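Claseo board > Currencies and transfers > Boreo now adding a 3 percent margin on euro conversions?

palebrook
I get paid in euros twice a month and move most of it to my dollar account through Boreo. The May payment was 2,554 euros. The fee line says zero, same as always, but the rate I got was well under the one showing on the news sites when I pressed confirm. I worked it out as close to 3 percent. Did they change something, or have I been missing this all along?

tinfoot
They changed it. The rate used to follow the market during trading hours and only widen on weekends. Now there is a margin all the time on the basic plan. It's in the terms they sent out, under "conversion rate," near the bottom.

palebrook
Found it. I read the first page and stopped there. My fault, but I still think "zero fee" is the wrong thing to print on the confirm screen.

marlow_k
I don't see the problem. A bank sells you euros at one price and buys them at another, and always has. Boreo shows you the dollar amount before you confirm. If you don't like the number, don't press the button.

tinfoot
The number is only useful if you know what it should be. Most people see zero and go ahead.

marlow_k
Then they should look it up. It takes a minute.

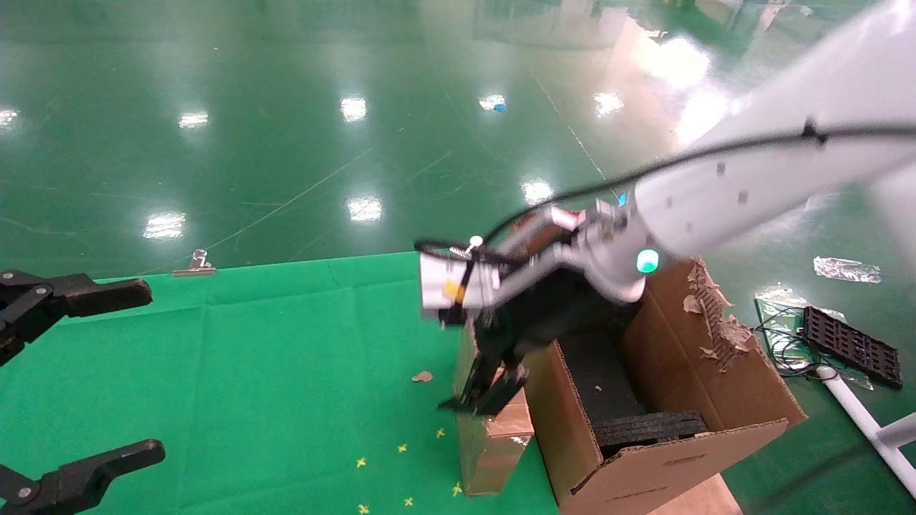
quietledger
Ovent has the reverse setup. You pay a flat 11 dollars per transfer and the rate is the market one, or close enough that I can't find the gap. On small amounts that's bad value. I moved 972 euros last month and the flat fee was still cheaper than the margin palebrook is describing.

palebrook
Is that with a personal account? Their page keeps sending me to the business one.

quietledger
Personal. Go in through the app, the website is a mess. They wanted proof of address and the check took a few days, so don't leave it until payday.

harrowgate9
One thing to watch with Ovent – the rate isn't locked until the euros arrive on their side. I sent mine in the afternoon, it landed the next morning, and the dollar had moved against me. I lost more on that than I saved.

quietledger
It could just as well have gone the other way.

harrowgate9
Sure, but I have rent to pay in dollars and I'd like to know the amount when I send it. I went back to Boreo for that reason, margin and all.

marlow_k
So the margin buys you a fixed price. That was my point.

tinfoot
A fixed price is worth something. I wouldn't pay 3 percent for a one-day wait.

palebrook
I've opened the Ovent account and will split the next payment between the two. I'll post both rates when they clear.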